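3.3 手首カメラ画像を用いた把持布の保持状態推定

前節で述べた把持点選択により布端がつままれた後、本手法は搬送動作に移行する。寝具の整形作業においては、搬送中に布が指先から徐々に滑り出す事象が失敗の主たる要因となる。滑りは指の開閉幅にほとんど変化を与えないまま進行することが多く、薄手の布では把持力の推定値にも明瞭な差が現れにくい。本節では、手首に取り付けた小型カメラの画像から保持状態を逐次推定する方法と、その学習に用いたデータの構成、ならびに評価結果について述べる。

3.3.1 問題設定

時刻 t における手首カメラ画像を I(t)、アームの関節角を q(t)、指の開閉幅を w(t) とする。推定対象は保持状態 s(t) であり、「保持」「滑り進行」「喪失」の3状態のいずれかをとる。「保持」は指先の間に十分な量の布が存在し、かつ指先に対する布の相対位置が安定している状態と定義する。「滑り進行」は布が指先の間に残っているものの、相対位置が一方向に変化し続けている状態、「喪失」は指先の間に布が存在しない状態である。

「保持」と「滑り進行」の区別は単一の画像からは原理的に定まらない。このため推定器への入力は、現在時刻を終端とする連続6フレームの画像列と、それに対応する関節角および開閉幅の系列とした。フレーム数は予備実験で比較のうえ決定した。これより短い系列では緩慢な滑りの検出が遅れ、長い系列では動作方向の切り替わりをまたぐ区間で誤検出が増加した。

カメラはグリッパに対して固定されているため、画像上における指先の位置は開閉幅のみによって定まる。この性質を利用し、各フレームから指先周辺の矩形領域を w(t) に応じて切り出し、これを局所画像 L(t) とする。推定器は L(t) の系列と、解像度を落とした全体画像の系列をそれぞれ独立した畳み込み層で符号化し、時間方向の注意機構によって統合する。全体画像を残したのは、布の主要部分がマットレス上に接地しているか、空中に持ち上げられているかという文脈が、滑りの生じやすさに関係すると考えたためである。

3.3.2 背景運動の分離

手首カメラを用いる場合、アームの移動に伴って背景全体が画像上を流れる。一方、グリッパの構造部材は画像上でほぼ静止し、把持された布の先端部も、正常に保持されている限りはそれに準じた挙動を示す。したがって、指先近傍において静止成分と背景運動成分とを分離できれば、残余の運動は布の滑りまたは変形に対応すると考えられる。

しかし、寝室環境ではこの分離を妨げる要素が少なくない。第一に、シーツや枕カバーは白色または淡色であることが多く、照明下では布の明部が飽和して模様や織り目の情報が失われる。第二に、壁面のように模様の乏しい背景では、画像から得られるオプティカルフローが不定となる。第三に、金属光沢をもつ装飾部材の反射はカメラの移動に伴って位置と形状を変えるため、物体表面の運動とは一致しない見かけの運動を生む。

図3に、搬送動作中に手首カメラで取得した画像を示す。グリッパの左右の指の間に白い布がつままれ、先端は山形に盛り上がっている。布のひだには強く光が当たっており、背後のヘッドボードには動きぶれが生じ、その上縁に沿う金色の細い縁飾りは明るい筋状の反射を呈している。奥の壁面は平坦なオフホワイトであり、右側のランプの胴部にも曲面に沿った帯状の光沢が認められる。淡色の把持対象、模様の乏しい壁面、反射の強い装飾という前述の三要素が、同一の画角に含まれる条件である。
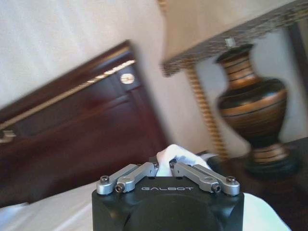
手首カメラの画像に加えて関節角の系列を入力するのはなぜか。

関節角の系列からカメラ自身の運動が求まり、画像上の動きのうちアームの移動に起因する成分を見積もることができるためである。画像のみを入力とした場合、アームの加減速に伴う背景の流れと布の滑りとが混同されやすく、とくに動作開始直後に誤検出が集中する。

本手法では、関節角から順運動学によって算出したカメラの並進および回転速度を用い、背景を有限個の平面で近似したときに予測される運動場を求める。平面の奥行きは搬送動作の開始前に取得した距離画像から初期化し、搬送中は更新しない。予測運動場と観測されたオプティカルフローとの差を残余運動場とし、局所画像とともに推定器に与える。光沢部の反射は残余運動場に大きな値を残すが、指先領域の外側に生じたものについては、切り出し処理によって大部分が除かれる。

指先領域の内側に反射部材が重なる場合の対策として、学習時に指のリンク部材の領域をマスクとして与えた。マスクはグリッパの形状モデルを開閉幅に応じて投影することで得られ、人手による注釈を必要としない。リンク部材は金属であり、周囲の光源や布の色を映し込むことから、マスクを与えない条件では、推定器がリンク表面の明るさの変化を布の移動と誤って解釈する例が観察された。

3.3.3 学習データ

学習データは、遠隔操作による寝具整形作業の記録から構成した。収集には、装飾や家具配置の異なる複数の寝室環境を用い、操作はLionel LeclercおよびFrøydis Hägglundが担当した。作業には、シーツの端を持ち上げて枕側へ引き寄せる動作、掛け布の角をそろえる動作、ならびに枕カバーを一時的に脇へ移す動作を含めた。得られた記録から搬送区間を抽出し、計4000区間を学習に用いた。

状態の注釈は、Sylvie CloutierとEskil Nygårdが互いに独立に行った。両者の判断が分かれた区間は、第三の注釈者であるHjørdis Viklundを交えた協議によって確定した。判断の相違は「滑り進行」の開始時刻に関するものが大半を占めた。布が指先の間でわずかに姿勢を変えた後に安定する例があり、これを滑りの開始とみなすか、把持直後のなじみとみなすかについて当初は基準が定まっていなかった。協議の結果、相対位置の変化が停止し、その後も再開しない場合には区間全体を「保持」とする基準に統一した。

「喪失」に至る区間は自然な作業記録の中では少数にとどまるため、意図的に把持を浅くした追加試行を実施した。追加試行においても操作手順は通常の作業と同一とし、把持深さのみを変更した。人為的な布の引き抜きは、実際の滑りと速度の分布が異なることから採用していない。

データ拡張としては、明度の変更、飽和領域の付加、および動きぶれの合成を適用した。動きぶれの合成にあたっては、画像全体に一様なぶれを与えると指先の輪郭まで失われ、実際の手首カメラ画像と性質が異なるものとなる。そこで、前述のマスクを用いてグリッパ領域を保護し、背景領域に限ってカメラ運動の方向に沿ったぶれを付加した。布の領域は両者の中間的な性質をもつため、指先からの距離に応じてぶれの強度を連続的に変化させた。

3.3.4 比較手法

比較対象として次の手法を用いた。Godau法は、指先領域の単一画像から布の有無を判別する分類器であり、時間方向の情報を用いない。Ronik法は、開閉幅と関節トルクの系列に基づいて滑りを検出し、画像を一切用いない。Weso法は画像列を入力とする点で本手法に近いが、背景運動の分離を行わず、全体画像をそのまま再帰型の推定器に与える。いずれの手法も、本研究のデータを用いて同一の分割のもとで再学習した。

なお、Godau法は元来「滑り進行」の状態を扱わない。比較にあたっては、布の存在確率が継続して低下する区間を「滑り進行」とみなす後処理を加えた。閾値は検証用の区間において調整し、評価用の区間では変更していない。

3.3.5 評価

評価は、学習に用いていない寝室環境における50区間を対象とした。評価指標には、状態分類の正答率、「滑り進行」の開始から検出までの遅れ、および「保持」区間における誤検出の頻度を用いた。遅れの評価を重視したのは、検出後に把持の修正動作へ移行するための時間的余裕が、後段の作業成否を左右するためである。

状態分類の正答率は、本手法が全手法の中で最も高かった。Godau法は「喪失」の判別においては本手法に近い性能を示したが、「滑り進行」と「保持」の混同が多く、検出は布が指先からほぼ離れる段階まで遅れる傾向があった。Ronik法は厚手の掛け布では良好に動作したものの、シーツや枕カバーのような薄手の布に対しては滑りを検出できない区間が目立った。Weso法の検出遅れは本手法と同程度であったが、アームの加減速時に誤検出が集中し、作業が不必要に中断される結果となった。

環境別にみると、模様の乏しい壁面が背景の多くを占める区間で、本手法とWeso法の差が最も大きくなった。当該区間ではオプティカルフローの信頼度が低く、画像のみから背景運動を推定することが困難である。本手法は運動学に基づく予測運動場を併用するため、フローが不定となる領域においても残余運動の推定が大きく崩れなかったものと解釈される。

要素の寄与を確認するため、予測運動場、リンク部材のマスク、領域別の動きぶれ合成をそれぞれ除いた条件でも評価を行った。予測運動場を除いた場合に誤検出の増加が最も顕著であった。マスクを除いた場合の影響は、布とリンク部材の双方に強い光が当たる区間にほぼ限定された。動きぶれ合成を除いた条件では、低速の搬送における性能は維持されたが、高速の搬送では「滑り進行」の見落としが増加した。

3.3.6 失敗例および制約

本手法が誤った区間を個別に確認したところ、次の傾向が認められた。第一は、把持した布と背後の寝具がともに白色であり、布の輪郭が背景と連続してみえる場合である。このとき指先領域に背後の布が入り込むと、すでに「喪失」に至っているにもかかわらず「保持」と判定されることがあった。距離情報を逐次取得すれば改善が見込まれるが、指先の近傍は距離センサの最短計測距離を下回るため、本構成では利用できない。

第二は、布の折り重なった部分をつまんでいる場合である。外側の層が指先に固定されたまま内側の層のみが滑り出すと、画像上に現れる変化はきわめて小さい。注釈者の間でも判断が分かれやすく、現行の状態定義そのものに見直しの余地がある。層ごとの保持状態を区別する定義への拡張については、Åbergで計画している多層布の把持試験とあわせて検討を進めている。

第三に、本手法は搬送開始前に得た背景の奥行きを固定して用いるため、搬送中に背景側の物体が動く状況を想定していない。持ち上げた布が別の布を引きずる場合がこれに該当し、残余運動場には引きずられた布の運動が混入する。指先領域の切り出しによって影響は軽減されるものの、両者が画像上で近接する区間では誤検出の原因となった。

推定結果を用いた把持修正動作の設計と、寝具整形作業全体の成功率に対する効果については、次節で述べる。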